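Subject: Re: [division-list] Dalisay travel award, nominations open

On July 31, 2021, Leopold Mayrhofer wrote:
> The Dalisay award now covers two students, 500 each. Nominations
> go in through Ident and need a letter from the supervisor.
> Last year's call reached all 287 members.

Leopold,

It may have reached 287 inboxes, but we got 11 nominations, and I doubt a second prize fixes that. Two of my own students gave up at the Ident login. 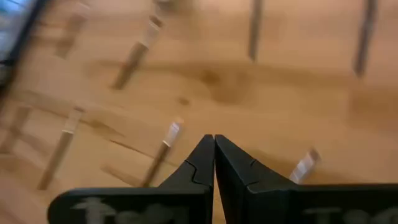

Black gripper fingers, closed.

I'm also not sold on the supervisor letter. The Randen prize dropped theirs and I haven't heard that the winners got any worse - have you? Who reads these letters, and do they ever change a ranking?

If the deadline stays in October I'll nominate someone, but I'd like to see the scoring sheet first.

Rara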